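# The Piano at Clatcombe

Otakar Havlíček came to Clatcombe in February to collect a piano which he had bought by telephone. He paid 2,270 dollars for it, and it was a Rindano, an upright, the same make on which his mother had taught half of the street in the old country.

The seller was a widow named Mrs Tichý. She opened the door before he knocked.

"You are smaller than your voice," she said.

He apologised for this. She led him down the hallway, where the piano stood with its lid closed and a folded tea towel on top. He asked if he may play it. She said that naturally he may, it was nearly his, but he should not expect very much of the low notes, they had gone sour after the wet summer.

He sat down. He had prepared a small waltz for this moment, and he had practised it for weeks on the edge of the kitchen bench at home, without any sound. Now he played eight bars and his left hand forgot the rest. Mrs Tichý waited in the doorway. Then she hummed the ninth bar, and the tenth, and he found his way after her.

"From where do you know it?" he asked.

"My husband played it on Friday evenings. Only the beginning. He never learned the end, so I had to go and ask a teacher how it finishes."

She went to put the kettle on, and he followed her to the kitchen, where it was warmer.

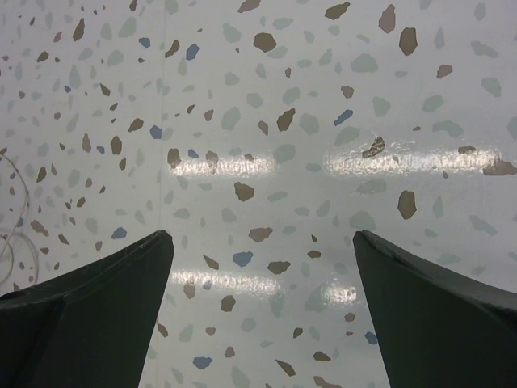
"Why are you selling it?" he asked.

"I am moving to my sister in Vemomthorpe, and she lives up three flights of stairs," said Mrs Tichý.

They drank the tea with too much milk. Outside, the removal men had arrived early and were arguing in the driveway about the ramp. Otakar thought of his own front room, of the grey carpet, and of the place by the window that he had measured twice.

"Do you know the end?" she asked him. "The proper one?"

"Yes. I know it very well. Only my hand is nervous."

"Then play it before they come in."

So he went back and took off his coat this time, and he played the waltz from the first bar. The low notes were sour, as she had promised. At the ninth bar she did not hum. One of the men came in with a blanket over his shoulder, and she held up her hand to him, and he stood still on the mat with his boots on until it was finished.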